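夹爪和灵巧手,在同一张桌子上换着用

上篇写完双臂底座的安装以后,后台有几条留言都在问同一件事:末端到底选两指夹爪还是多指手?我当时回得很敷衍,说看任务。这种回答跟没回一样,我自己过后看着也不满意。所以五月这段时间,我把手边的两种末端在同一对臂、同一张桌子、同一批东西上轮着装了一遍,两边都是夹爪、一边夹爪一边手、两边都是手,都试过了。写得比较长,想到哪儿写到哪儿,着急的朋友可以直接跳到后面讲混搭的那段,那是我最想讲的。

先交代一下用的东西。

夹爪是 Zerley 的两指平行夹爪,黑色指尖,指头可以换。灵巧手是 Flineo 的,左右手各一只。控制器是 Seyoum,双臂共用一台,末端走单独的一路。相机是 Ruton 的,头部一个,腕部各一个。遥操作那一套跟以前一样,没有动,动了就没法比了。

任务就一个大主题:收拾桌面。有碗,有面包,有一只很大的购物袋。碗里装东西,装得多的时候和装得少的时候手感完全不同,这个后面细说。袋子是我坚持要放进去的,之前看别人做对比,全是方块、圆柱、网球,抓得都漂亮,可是家里哪有那么多方块啊!软的、会塌的、开口不规则的、里外两层材料的,这些才是真让人头疼的东西,也是我觉得最好玩的部分。

桌上还留了台灯和纸巾盒,一直没收走。台灯的线拖在桌面上,对规划来说是个讨厌的障碍物,对遥操作的人来说也是个心理障碍,手往左边一去就不由自主抬高。我觉得留着挺好。

一、先从两指夹爪开始

Zerley 这个夹爪我用了很久,感情比较深,所以先声明我可能有点偏心。它最大的好处就是你知道它在干什么。张开,闭合,力给多少,位置在哪儿,一条曲线全讲完了。调试的时候你盯着那条曲线,闭合到一半突然平了,就是夹到东西了;一路走到底,就是夹空了。整个世界都很清爽。

第一轮是双夹爪收袋子口。任务要求左臂待命,右臂去够袋子正面,捏住前沿往外拉,把开口撑大,然后左臂再把东西往里送。听起来很简单对不对?第一下就让我学到了东西。袋子前面那层材料是软的,指尖刚碰上去它就往里陷,夹爪闭合的时候捏到的是空气。再往前送一点,又把整只袋子推走了。袋子里面没装多少东西,自重压不住,推一下退一点,推一下退一点,像在跟它跳舞。

后来找到的办法是从上往下,指头一里一外跨在袋沿上,下去之后再合。这样哪怕袋沿有点歪,指头之间的开度也够容下它。关键是下去的速度要慢,袋沿被碰歪以后会弹,弹的时候你合上,就会夹出一个很丑的褶子,下一步撑开就会偏。

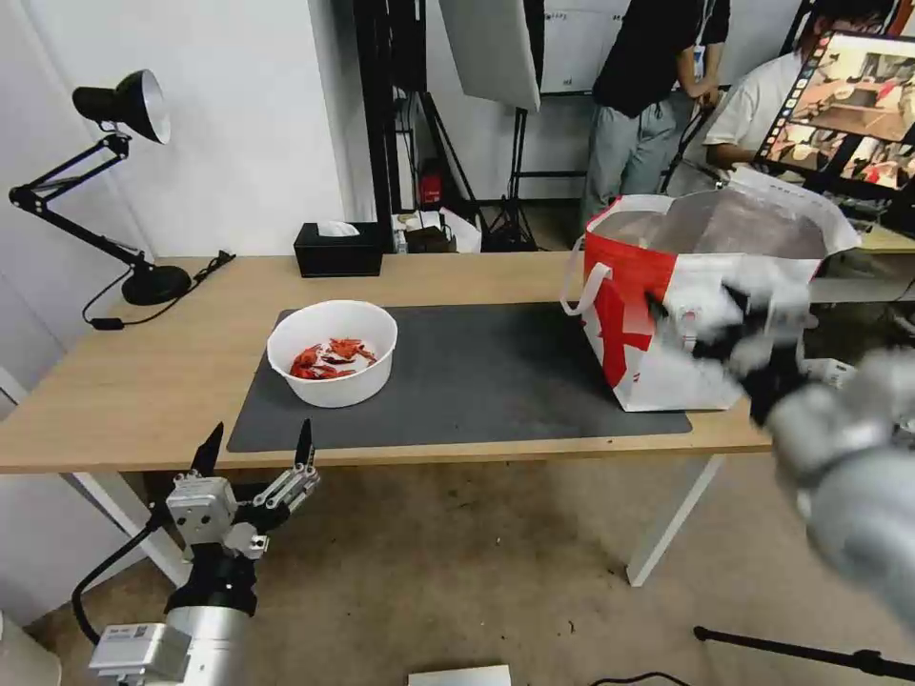
速度这件事我在右臂上反复折腾了很久。一开始图省事,把遥操作的跟随增益调得比较高,人手一甩,臂就唰地过去了,看着特别过瘾,录下来一看腕部相机全糊了。糊掉的帧给模型学,学出来的就是一个到了袋子跟前会犹豫的策略,它自己也不知道该信哪一帧。后来把末段的速度单独限了一下,离目标远的时候随便跑,近了就压下来。我把这个限速写在 Seyoum 的末端任务里,没有写在遥操作那一层,好处是回放和推理的时候它也生效,不用记着到处改。

顺便夸一下 Seyoum 的控制频率设置。我现在双臂跑在 300 Hz,末端单独走一路慢的。之前有一阵子我把末端也塞进同一个循环里,心想统一一点多好,结果夹爪的通信偶尔会拖一下,一拖整个循环跟着抖,臂在半空里会轻轻打个哆嗦。找这个哆嗦找了两个晚上,先怀疑减速器,再怀疑底座螺丝,最后把日志时间戳摊开来看才发现是末端那边的回包晚了。分开以后马上就好了。写在这里给大家省两个晚上!

再说碗。两指夹爪拿碗有两种拿法,一种是夹碗沿,一根指头在里一根指头在外,一种是两边对夹碗身。我用的碗是圆的,口沿比较厚,壁很光滑。对夹碗身基本不行,指头和碗壁之间是斜面对平面,一用力碗就往下出溜,或者转。夹碗沿可以,但夹住以后碗的重心在外面,整个碗会以指尖为轴往下沉,里面如果有东西,就会朝一边堆过去。装得少的时候没什么感觉,装得多的时候那个力矩很可观,指尖上的硅胶都在变形。

双臂一起夹碗沿,左右各一边,同步抬起来,这个动作在两只夹爪上能做到相当稳。前提是两条臂的标定要好。我这次重新标了一遍,两条臂末端互碰的误差压到 2 毫米,之前比这个大不少,抬碗的时候能看出来两边在较劲,一边想高一点,一边想低一点,碗在中间咯吱咯吱的。标完以后声音没有了,心情都变好了。

标定的做法我在以前的文章里写过,这里不重复。只补一句,换末端以后一定要重新做工具坐标,别偷懒用图纸上的数。图纸上的法兰到指尖距离是理想值,你加了转接板,加了垫片,指尖又磨过,差一点是一点。我偷懒过一次,后面抓什么都偏同一个方向,偏得特别有规律,规律到我以为是策略学坏了。

两指夹爪在面包上表现怎么样呢?分情况。圆的小面包,从上往下夹,力给小一点,没有问题,会压出一点印子。长条形带包装的,夹中间,也可以。难受的地方是包装。透明塑料包装又滑又鼓,指头合上的时候包装先受力,里面的面包还在原来的位置,提起来的一瞬间面包才跟着走,会有一个小小的下坠,然后晃。晃两下停了才能动下一步。人做遥操作时会自然地等它停,模型学的时候也学到了这个等,这一点我很惊喜,看回放的时候它真的会在半空停一下再走,像个很有经验的搬运工。

二、换手

换末端这件事本身要多讲两句,我觉得很多对比文章都跳过去了。Zerley 的夹爪拆下来很快,腕部几颗螺丝,一根线。Flineo 的手装上去要慢一些,转接板方向要对,线要重新走,走线不对的话腕部转到某些角度会绷住。我第一次装的时候线留短了,腕一翻,线被拉得笔直,吓得我赶紧拍急停。后来线留了一个大弯,宁可看着不好看,也别让它吃力。弯太大也不行,会刮桌沿,这个分寸得自己试。

还有供电。手的关节多,同时动的时候电流一下子上去,我原来给夹爪用的那路保险太小了,五根指头一起握拳的时候直接断电,手就那么半握着僵在那里,挺有表演效果的。换了一路大一点的就好了。

控制上,Seyoum 对夹爪只认一个开合量,对手就要给一整组关节角。我把手的动作做了降维,先存几个基本手型,张开、托、捏、包握,遥操作的时候在手型之间插值,需要细调再开放单独的手指。纯手套映射我也试了,好玩是真好玩,可录出来的数据很散,同一个动作十遍有十种手势,对模型不太友好。用手型插值以后数据整齐多了,代价是丢掉一些灵活性。我现在的想法是先整齐再灵活,以后数据多了再放开。

先换的是右手,左边保留夹爪。本来只打算拿这个状态当过渡,两只手都装好之前凑合跑一下,看看通信通不通,结果跑着跑着停不下来了,这个混搭太顺了!

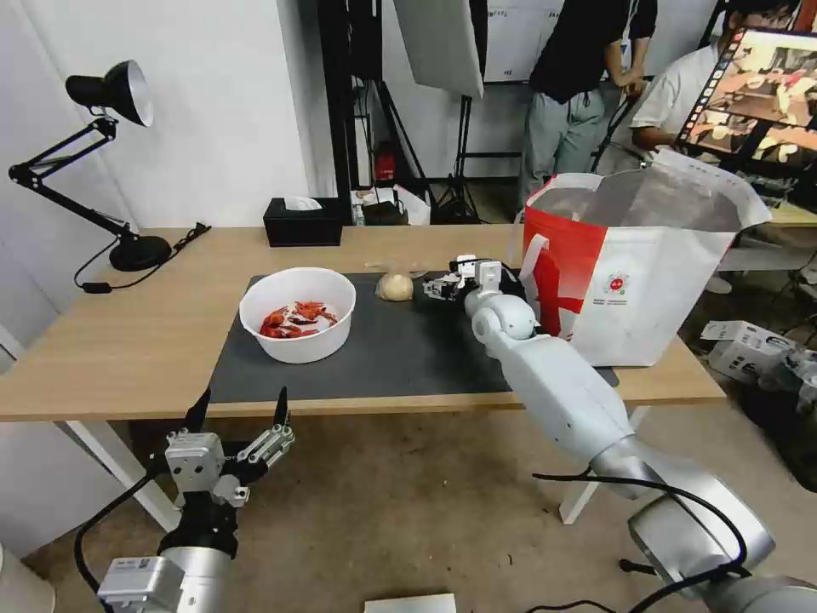

左边两指夹爪,右边多指手,手悬在面包右侧。

讲讲为什么顺。桌面收拾这种任务,两只手的分工往往是不对称的。一只手负责固定,另一只手负责干活。你在家里拧瓶盖、撑袋子、扶着碗往里面放东西,都是这样。固定那一侧要的是刚性和确定性,夹住就别动,夹爪正好。干活那一侧要的是适应性,碰到形状不规整的东西能自己贴上去,多指手正好。两边各干各擅长的,遥操作的时候脑子都轻松一些,左手不用想手型,就一个开合,注意力全放在右手上。

拿圆面包的时候差别最明显。夹爪下去是两个点,手下去是好几个指腹,力分得开,面包几乎不变形。而且手不用对得很准,偏一点手指会顺着表面滑过去,最后合拢的位置跟想要的差不多。对夹爪来说偏一点就是偏一点,偏到一定程度就夹在边上,提起来会转。

我专门做过一个偏移测试,把面包从标记点往各个方向挪,不告诉策略,看它还能不能拿起来。夹爪能容忍的偏移小,手能容忍的大很多,尤其是沿着手指张开的那个方向。垂直方向差别没有那么大,高度没估对,两种末端都会吃亏,夹爪是夹空,手是指尖先戳到垫子上。

说到垫子,深灰色这块垫子我很推荐给大家铺上。桌面原来是浅木色,Ruton 的腕部相机在这种浅色桌面上曝光会飘,碗是白的,桌子又浅,一混在一起深度图的边缘就毛毛糙糙。铺了深色垫子以后碗的轮廓一下就出来了。另外垫子软一点,指尖戳下去不会马上过流,给人一点反应时间。唯一的问题是它会跑,双臂用力推东西的时候垫子会跟着挪,我在下面贴了防滑条。

灯光那边我用了一块大的柔光板,挂在桌子后方,黑色支架撑着。购物袋里面那层银灰色的内衬,是反光的,灯一硬就会炸出一片白,深度直接丢。柔光以后好了很多,不能说完全没有,从某些角度看进去还是会有洞。我在后处理里把袋口里面的区域单独标出来,深度不可信就不用深度,只看彩色图。这个笨办法效果出奇地好,我准备下次认真做一遍消融。

混搭也有麻烦。最大的麻烦是左右不对称以后,数据没法镜像了。双夹爪的时候我会把左右对调做增广,一条变两条,很划算。混搭以后左边永远是夹爪,右边永远是手,镜像出来的数据没有意义。还有任务编排也受影响,东西在左边的时候,本来左臂顺手就拿了,但左臂是夹爪,这个东西又适合用手拿,右臂就得横跨过来。横跨的时候两条臂的肘会靠近,Seyoum 的自碰撞检查会把速度压下来,慢吞吞的。看得人着急。

解决办法有两个,一个是把东西的摆放区域重新设计,另一个是加一步传递,左夹爪先拖到中间,右手再接。我试了第二个,拖到中间这一步夹爪做得又快又好,接的那一步手也没问题,总时间反而比横跨要短。策略学了一阵子以后,自己就会在横跨和传递之间选,位置偏左一些就传递,接近中间就直接拿。我没有给它写规则,全是从示范里学来的,看到它自己选对的时候我在椅子上蹦了一下。

三、两边都上手

接着把左边也换成了 Flineo 的手。两只多指手同时在桌上,第一感觉是气势不一样了,第二感觉是脑子不够用了。遥操作双手,每只手还要选手型,刚开始那几条录得一塌糊涂,右手在捏的时候左手忘了松,左手去托的时候右手跟着一起托。练了一阵子才把左右分开,跟学打架子鼓很像。

不过有几个动作,我觉得只有两只手才做得舒服。第一个就是托碗。

夹爪拿碗的问题前面讲过,力矩大,碗会歪。手可以从下面托。手掌侧过来,手指伸到碗底下,从下往上给力,碗的重心落在手指撑起来的范围里,歪的问题基本消失。难点在于怎么把手指伸进去。碗放在垫子上,底下没有缝,手指要先把碗沿轻轻翘起一点,再往里送。翘碗这个动作需要另一边配合挡一下,不然碗就往前跑了。
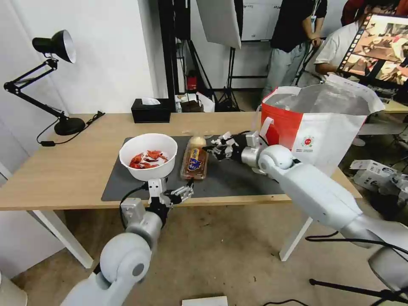

托住之后还有一个讲究,手指不能绷得太硬。Flineo 的关节可以设柔顺度,我一开始全设成硬的,觉得托重物嘛,要结实,结果碗底和指头之间是几个硬点,稍微一动就滑。把末端指节放软一点,近端保持硬,指头会顺着碗底的弧度弯过去,接触面一下变大,怎么晃都不怎么滑了。这套参数我前后调了很多轮,最后的数值跟手的个体有关,左手和右手都不太一样,所以就不贴了,贴出来反而误导人。原则就是远端软、近端硬。

第二个动作是拿带包装的长面包。手的包握比夹爪好得多,几根手指从侧面绕过去,包装鼓起来的部分会被压在手心里,提起来没有那个下坠。另一只手可以从对面帮着扶一下,防止它在垫子上滚。不过要注意塑料包装和指腹之间的摩擦力,新的指腹比较涩,用久了会光,光了就开始打滑。我现在每录一批就擦一遍,擦过以后会好一些。

第三个是开袋口。两只手分别捏住袋沿的两边往外拉,开口能撑得很圆。夹爪也可以做,但夹爪捏住以后角度是死的,袋沿被拉开的时候会在指尖处折出一个尖角,手的拇指和食指捏着,另外几根手指还能从里面顶一下,把塌下来的内衬顶回去。那层内衬很喜欢往里塌,一塌就把开口堵掉一半,东西放进去会挂在上面。用手指顶开它的那一刻特别爽,我录了好多遍,明明数据已经够了还在录。

缺点也得讲。两只手的方案,故障多。不是大故障,是各种小毛病。某根手指的零位漂了,捏的时候两根指头错开;某个关节温度高了自己降力,托着托着往下沉;通信偶尔丢一包,手指轻轻抽一下。每一个都不难处理,加在一起就很消耗耐心。我后来写了一个开机自检,每次上电先让所有手指依次碰拇指,碰不到的报出来,这样开工前就能把零位的问题抓住。强烈建议每个用多指手的朋友都写一个,很短的代码,省很多事。

速度也慢。同一个收拾任务,双手方案从头到尾要比双夹爪长出一截,主要花在手型切换和接触前的调整上。如果桌上的东西都是夹爪能稳稳拿住的,双手一点优势都没有,纯粹是给自己找活儿干。

四、又换回夹爪

全部跑完以后,我又把两边都换回了 Zerley。一是想确认前面的成绩没有受先后顺序影响,人越练越熟,后做的自然占便宜,不回头再做一遍心里不踏实。二是想试试前面从手上学来的招数,能不能搬到夹爪上用。

结果挺有意思。第一轮双夹爪的时候,我拿碗就是夹碗沿,没想过别的。用过手以后,我会让一只夹爪先把碗沿翘起来一点点,另一只夹爪把下面那根指头插到碗底,上面那根指头搭在沿上,这样就成了半托半夹。稳定性比纯夹碗沿好出不少!同样的硬件,换个想法就多出一个动作来,可见之前是我自己懒。

远处的东西也重新试了。桌子够长够宽,靠后的那一条边是两条臂够得比较吃力的地方,肘基本伸直,奇异点就在旁边等着你。多指手比夹爪长一些、也重一些,伸出去的时候末端会有一点下垂,位置要补偿。夹爪轻巧,伸到桌子另一侧的边沿也还能保持不错的精度。
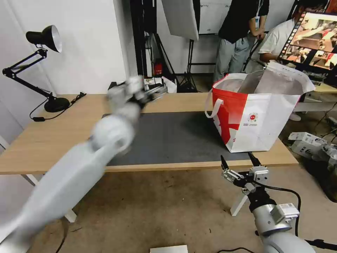
伸那么远的时候,头部的 Ruton 相机就很重要了。腕部相机离得近,看得清楚,但臂一伸直,腕的姿态基本定死,腕部相机看哪儿由不得你。头部相机从上往下看,能看到整张桌子,末端在哪儿,目标在哪儿,都在画面里。我试过关掉头部相机只留腕部,近处几乎没有影响,远处的成功率掉得很厉害。反过来关掉腕部只留头部,远处还行,近处捏袋沿的时候就抓瞎了,那种细小的前后关系从上面看不出来。

所以三个都要。有朋友问能不能省一个,我的回答是如果非要省,看你的任务集中在哪儿,桌面中间为主就省头部,边缘多就省一个腕部。但我自己不会省。

Ruton 这几台相机还有个小细节我很喜欢,三路的时间戳可以对到同一个时钟上,跟 Seyoum 的控制日志也能对齐。以前用别的相机,对齐是事后做的,拿一盏灯闪一下,在每一路里找那一帧,土得很。现在拿到数据就是齐的。快速运动的时候差一两帧就是完全不同的位置,齐不齐对训练影响非常大,我以前低估了。

要挑毛病的话,就是自动曝光有点神经质。臂从镜头前一挥过去,白色的外壳占了大半个画面,曝光马上往下压,等臂走了再慢慢升回来,中间有一段桌面是黑的。锁定曝光就行,但锁定的菜单藏得很深,而且每次重启会恢复自动。我忘过一次,整整一个下午的数据忽明忽暗,后来用是用了,心里一直有个疙瘩。

五、数字

大家最想看的应该是这个。整轮下来一共录了 1,308 条,各种末端组合都算在里面,其中判定失败的有 309 条。失败的标准我定得比较严:东西掉了算,碗倾斜到里面的东西往外跑算,袋子被推倒算,急停当然也算,中间人工扶过一下的也算。按这个标准,失败的比例我觉得可以接受,毕竟里面有不少是刚换末端的头几条,纯属人还没适应。

没有把每种组合单独列成表,原因是各组的条数不一样多,混搭那组我录得明显偏多(玩上瘾了),直接放在一起比百分比不公平。等下一轮把条数拉平再放表。可以先讲讲失败的类型,这个比总数有用。

双夹爪的失败集中在碗和袋子。碗是转动和倾斜,袋子是推走和夹空。面包几乎不失败。失败来得很干脆,夹空就是夹空,一眼看得出来,重来就行。

混搭的失败集中在交接。左夹爪和右手之间传东西的那一下,一个松早了,或者一个握晚了。这种失败跟人的节奏有关,遥操作时间长了会疲劳,越到后面越容易出。我把录制时间改短、中间多休息以后,明显少了。

双手的失败最分散,什么都有,手指勾到袋子的提手算是里面最常见的一种。那只袋子的提手垂在旁边,手张开的时候指头一多,很容易穿进去一根,然后一抬手,袋子跟着起来了。第一次发生的时候我们几个人都笑了,第五次就没人笑了。对策是靠近袋子的时候手先半握,到位了再张开。夹爪也会勾,概率小很多。

还有一类失败我单独记了一栏,叫看着成功其实不舒服。比如面包放进去了,但压扁了;碗端过去了,但里面的东西全滑到一侧。按标准它们算成功,可我自己看回放会皱眉。这一栏里双夹爪占得多,手占得少。如果只看成功率,这个差别就被藏起来了。怎么把它变成一个可以打分的东西,我还没想好,现在是人工看,看得眼睛疼。大家有什么想法欢迎留言。

六、几个零碎的经验

指尖的更换。Zerley 的指头我换过两种,尖一点的和宽一点的。这次大部分时间用的是尖的,捏袋沿方便。宽的拿面包更好,接触面大。要是只能选一种,我选尖的,面包压出点印子还能吃,袋沿捏不住后面什么都做不了。

线。腕部的线永远比你想的要多留一截。留出来的那截要固定在臂身上,别让它自由地甩,甩着甩着就会挡住腕部相机。我有一批数据,画面角上总有一条黑线晃来晃去,模型学得倒也没什么问题,就是我看着难受。

地上的线也是。换末端的时候人要绕到桌子前面来,地上线一多,脚下就得小心。我踢掉过一次网线,控制器很冷静地进了保护状态,双臂慢慢停住,这一点要给 Seyoum 鼓个掌。

桌子。腿要稳。双臂一起用力往下按的时候,桌子会有一点点晃,晃不大,但相机看得出来。我在腿下面垫了一下,晃动小了。之前有人建议把桌子和底座锁在一起,我考虑过,放弃了,真实家里的桌子也不会锁住,留一点晃动就留一点吧,让模型见见世面。

屏幕。旁边那台显示器一直开着多路画面,操作的人看不到,是给另外的人盯的。有人盯和没人盯,差别很大。操作的人注意力全在手上,某一路相机卡住了根本发现不了。以前我一个人录,录完才知道左腕相机从中途就不动了,白干。现在只要条件允许,我都拉一个人坐在旁边看屏幕。

碗里装什么。装得多少、东西的形状,影响都很大。碎的、轻的东西,碗一歪就跑到一边,重心跟着变,臂会感觉到一个很小的力矩变化。多指手上能从关节电流里读出来,夹爪上几乎读不出来。我想过用这个信号来做倾斜检测,粗略看了一下曲线,似乎有戏,等有空了单独做。

遥操作的人。我和另外两位轮着来,每个人的习惯都能从数据里看出来。有人喜欢先把两只手都移到物体上方再下去,有人喜欢一边走一边张开。混在一起训练,策略有时候会在两种习惯之间摇摆,到了物体上方停一下,好像在想今天学谁。后来我们商量了一个大致的流程,接近路线统一,细节随意,摇摆就少了。太统一也不好,数据会变得很窄,换个位置就不会了。

七、那到底怎么选

回到留言里的问题。

如果你是第一套双臂,预算和时间都有限,先上两只两指夹爪。它能做的事比你以为的多,尤其是愿意动脑筋想抓法的时候。调试简单,坏了好修,数据还能镜像,前期把整条流程跑通最要紧。

如果流程已经跑通了,手上也有余力,我会建议只换一只,先换惯用的那一侧。混搭是我这次最大的收获,本来当过渡用的配置,现在反倒是我最想长期留在桌上的配置。固定的交给夹爪,干细活的交给手,遥操作的负担也没有翻倍。

两只手一起上,适合任务里确实有需要托、需要从里面顶、需要双手包握的情况,而且得有人愿意天天伺候它们。我愿意,但我也理解不愿意的人。

有一点要说明,这些都是在我的臂、我的桌子、我的几样东西上得来的感受,换成别的任务可能会反过来。比如全是小零件的任务,我猜多指手的价值会更高,可我没有试,不敢乱讲。拧东西、按按钮这类也还没碰。

下一轮的计划是把左右对调,左边手、右边夹爪,看看混搭的好处是来自分工本身,还是来自我是右撇子。桌上的东西也要换一批,有人点名要看叠毛巾,还有人想看往保鲜盒里装东西再盖盖子。盖盖子我估计会很惨,四个角要依次按下去,按这边翘那边,想想都觉得好玩。

参数文件等我整理干净注释再放出来,现在里面全是“先这样”“别动这行”之类的话,不太好意思见人。自检脚本可以先给,想要的在下面说一声。标定那部分如果看不懂,翻前面那篇双臂底座的,里面有一步一步的做法,垫片的厚度也写了。

指腹的备件刚到,晚上要去把左手的食指换掉,它已经光得能照人了。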